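Ruketti Countertop Toaster Oven, Black
Item 553 | Sold by Harker Kitchen Supply
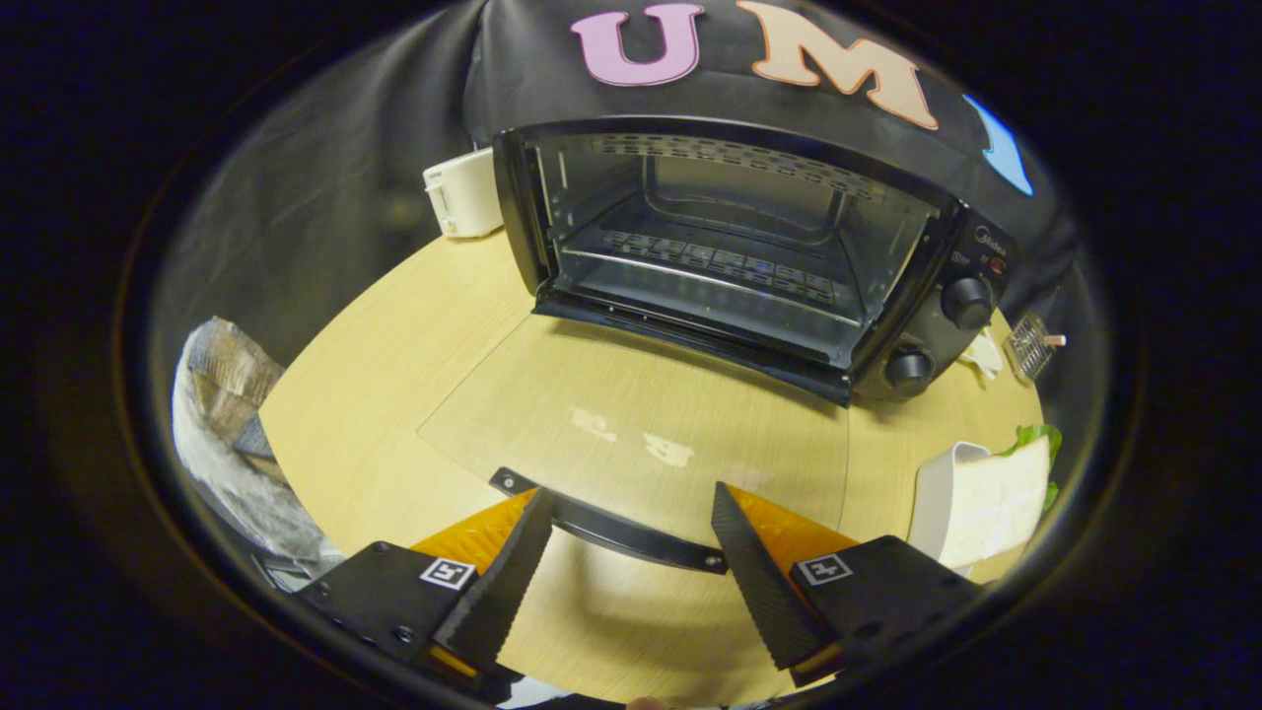

The Ruketti is a small toaster oven for people who don't want to heat a full-size oven for two slices of bread or a tray of leftovers. It runs at 1000 watts from a regular wall outlet and needs no installation. All the controls are two round knobs on the right side, one near the top and one lower down. The door is glass and folds down flat toward you, with a curved black handle along its edge. With the door down you can reach the wire rack without tipping your hand.

What it does

Toast, reheat, bake and broil. The upper knob sets the temperature and the lower knob is the timer, which shuts the oven off and rings once when it reaches zero. For times under 5 minutes, turn the timer past 10 first and then back to the time you want. This is normal for a wind-up timer.

The oven takes about as much food as you would expect from its size. Four slices of sandwich bread fit if they are not too wide. A 9-inch frozen pizza fits. A 12-inch pizza does not. Most quarter-size sheet pans are too long, so measure before you buy one. Stanciu makes a small baking pan that fits on the rack, and we sell it separately.

Where to put it

Set the oven on a flat, heat-safe surface and leave 5 inches of open space behind it and on both sides. Don't push it up against curtains or under a low cabinet. Allow enough counter in front for the door to come all the way down. Do not rest heavy dishes on the open door.

First use

Take out the packing material and wash the rack in warm soapy water. Dry it, put it back, and run the oven empty at the highest setting for 13 minutes with a window open. There may be a light smell the first time.

Cleaning

Unplug the oven and let it cool. Wipe the inside with a damp cloth and mild soap. The rack slides out and can go in the dishwasher. Steel wool and scouring pads will scratch the door glass, and the scratches do not come out. For baked-on grease, we carry Brallness paste cleaner, which works on the glass and the rack. Keep it off the knobs and the printed markings.

In the box

Oven with wire rack
Crumb tray
Instruction booklet

Spare parts

Replacement racks, door handles and knobs are available by phone or at the parts counter. The handle is held on by two small screws and can be changed at home with a Phillips screwdriver. We do not sell the door glass by itself. If the glass is cracked, stop using the oven and call us.

Warranty and returns

One year on parts and labor, starting on the day of purchase. Returns are accepted for 30 days with the receipt. For parts, ask for Dinesh Bhat. For warranty repairs, ask for Silviu Iordache.

Page updated February 23, 2020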